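Mon été indien à Sumberg, ou comment j'ai réappris à boire de l'eau

Je vais vous avouer un truc : jusqu'à septembre, je ne buvais quasiment que du café. Un au réveil, un en arrivant au bureau, un pour faire passer le précédent... et le soir, mal au crâne, forcément. Et puis je suis partie une semaine à Sumberg, petite ville d'eaux que mon amie Nayeli Robles me vantait depuis des lustres, et j'en suis revenue complètement mordue !

Là-bas, on boit comme ailleurs on goûte le vin. Il y a 7 fontaines dans le centre, chacune avec ses fidèles, et les habitués se disputent pour de bon. La Flaltberg, ferrugineuse, m'a fait faire une grimace mémorable (on a l'impression de lécher une clé). La Nito, elle, pique un peu la langue et se marie très bien avec un quartier de citron. Ma préférée reste la source Martinelli, au bout d'un escalier de 312 marches que j'ai maudit chaque matin, en soufflant comme un phoque.

Rentrée chez moi, j'ai voulu continuer. Premier constat, l'eau du robinet n'a pas le même goût au frigo et à température ambiante. Deuxième constat, je bois beaucoup plus quand c'est déjà sorti, à portée de main.

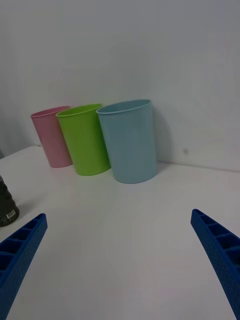
Rose, vert, bleu clair : trois gobelets en plastique tout simples.

Côté parfums, j'ai tout essayé. Le concombre, bof, sauf en pleine canicule. La menthe, oui, à condition de la froisser entre les doigts avant. Le romarin, j'adore, mais ma fille trouve que ça sent le gigot ! Et le gingembre, il faut le couper très fin et ne pas l'oublier toute la nuit dans la carafe, croyez-moi.

Je n'ai pas arrêté le café, rassurez-vous. J'en bois deux par jour et je les savoure. Nayeli, elle, veut déjà retourner à Sumberg au printemps pour me faire goûter la Flaltberg chaude. J'ai dit oui pour le voyage. Pour la Flaltberg, on verra.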